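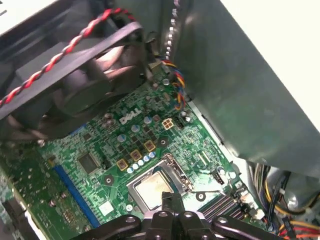 Puddings at the supper club: what we made and what is coming next

The winter supper went ahead on 28th January with 30 at the tables, and pudding was the part most people wrote to us about afterwards. Leonie Sheehan had planned a steamed marmalade sponge, but the steamer was already in use for the main course, so she baked it in two deep trays under foil instead. It came out a little flatter than usual and cut well into squares. We served it with thin custard and a spoonful of warm marmalade let down with orange juice.

The other choice was Saranya Menon's rice pudding, made with coconut milk, cardamom and a little jaggery. She cooks it slowly on the hob and stirs it more than most recipes tell you to. Several of you asked for the quantities. For six people she uses 100g of pudding rice, one tin of coconut milk, 500ml of whole milk, five cardamom pods and 60g of jaggery, with a pinch of salt at the end. Take the pods out before serving. It thickens a good deal as it stands, so keep back a cup of milk to loosen it.

We ran out of the rice pudding before the last table was served. Apologies to the people who had ticked it on the form and were given sponge. Next time the forms will be added up the night before and not on the stairs.

Lemon tart

Brijesh Ahuja has been trying out a lemon tart for the June supper and brought two versions to the January meeting. The first had a cooked curd filling in a blind-baked case. The second was a baked custard with cream, lemon juice and zest. Most of us liked the first for flavour, but it wept a bit by the second hour and the pastry softened underneath. The baked one held its shape and will be easier to carry. He is going to make it again with one more lemon and less sugar.

His pastry is 250g plain flour, 125g cold butter, 60g icing sugar, one egg and a splash of water if it needs it. Rest it for an hour, roll it, line the tin, then rest it again. He leaves the edges overhanging and trims them after baking - untidy in the oven, but the sides do not shrink.

Ices

Karthikeyan Venkataraman has offered to do two ices in June, a blackberry sorbet from fruit in his freezer and a brown bread ice cream. He needs the loan of a second churn. If you have one that works, please let him know the bowl size, as it has to fit in the hall freezer, where the top drawer is only 16cm deep.

Dates and bookings

Places for June are open now to members, then to guests if there are any left. The price is 18 pounds for three courses, or 13 pounds if you are helping in the kitchen or bringing a pudding. Please say when you book if you cannot eat nuts, eggs or gluten. Lungile Mokoena is taking the names and will send the menu once the main course is settled.

One blue enamel pie dish and a sugar thermometer were left behind in January. Both are in the cupboard under the hatch.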